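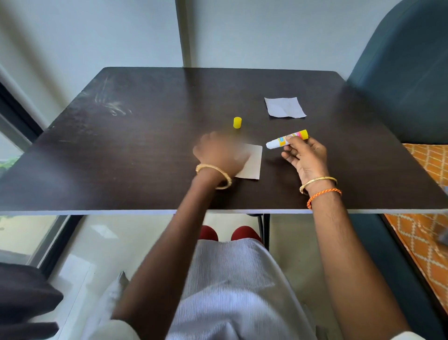
Glue stick uncapped, paper squares at the ready: an afternoon of sticking at the brown table.

I gave up glue sticks when I was eleven and didn't think about them again until last August, when my friend Henrike Kleinschmidt rang to ask if I'd like to come and "do some squares". I thought she meant quilting. I can't sew a button on, so I very nearly said no.

What she meant was paper. Henrike has been making what she calls her square books for years, and they're exactly as plain as they sound: small squares of paper, glued one on top of another, a bit of torn something in the middle, and then the whole lot stuck on to a page. A bus ticket from Kostadier. The corner of a seed packet. The lining of an envelope, if it's a good one (she is very particular about envelope linings, and so am I now, I'm afraid). When a book is full it goes on the shelf and she starts the next.

We sat at her table with tea and a shoebox of scraps, and I asked where the proper glue was. She handed me a stick. I'd brought a bottle of the runny white sort and she made me put it back in my bag!

She was right, of course. I tried the white glue at home and my first page dried like a poppadom. Thin paper drinks it up and cockles, and no amount of time under the dictionary will flatten it again. A stick goes on almost dry, it doesn't seep round the edges, and you get a few seconds to shuffle things about before it grabs. Start in the middle and go outwards, right off the edge, with an old magazine underneath if you care about your table. I don't, much. Mine has seen six house moves and a puppy.

The bit I'd forgotten is the rubbing down. You lay the square, put your palm on it and smooth from the centre, quite firmly, and if there's a bubble you chase it to the side with a fingertip. Henrike uses the back of a spoon. Abrehet Habte, who joined us the second time, uses the heel of her hand and gets a better finish than either of us. She also puts the cap back on after every single go, and her glue sticks last for months. Mine end up with a crust on them, which you can slice off with a butter knife if you're mean like me.

As for paper, buy hardly any. I did splash out on a pad of beige sugar paper from Schwerdtfeger, the stationer's behind the station, and it's lovely stuff, soft and a little bit furry, and it makes anything you put on it look older and more interesting. Plain white copier paper is fine for the rest. I scrunch some of it up first and flatten it out again, because the creases catch pencil beautifully if you rub the side of the lead over them afterwards.

My first book has fifty-one squares in it, two of them upside down. I've left a page free at the back for the label off the plum jam Henrike gave me, once we've finished the jar.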